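Sealing marble counters – do I really need to?
Kitchens & Baths > Countertops

norby_kitchen
We just moved into a place with dark marble counters, brownish gray with light veins running through. I've only ever had laminate, so I'm a little scared of it! The seller left a half-used can of Ureck sealer and no instructions. Do I reseal every year? My sister-in-law Solange says never bother.
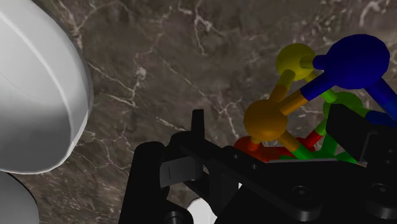

Re: Sealing marble counters
stonedust188
Do the water test first. Put a spoonful on the stone by the sink, wait 15 minutes, wipe. If there's a dark spot, it's time to seal. Mine goes two years easily, and I cook every night.

Re: Sealing marble counters
kastis_mom
Gotta disagree with stonedust – two years is way too long if you've got kids and grape juice (ask me how I know). I do it every March with whatever is on sale. And sealer won't stop etching, so keep lemons and vinegar off it no matter what.

Re: Sealing marble counters
Yannick Chauvin
Toss the old can. We got a quote of $898 to have ours stripped after a gummy old sealer dried in streaks, and we've got an L-shaped counter, so there was plenty of it to ruin.
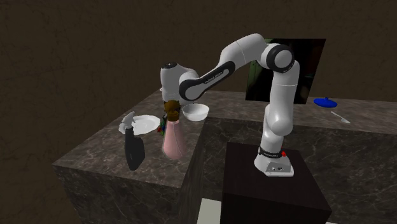 I ended up doing the corner myself with stripper and a plastic scraper, and it took most of a weekend. Wipe off the extra before it dries, that's the whole trick.

Re: Sealing marble counters
stonedust188
kastis_mom, every year is fine if you like doing it, but on a dense stone most of it just gets wiped back off. You're buffing money into a rag.

Re: Sealing marble counters
norby_kitchen
Did the water test, dark spot by the faucet and nothing anywhere else. Can I seal only that part or will it show?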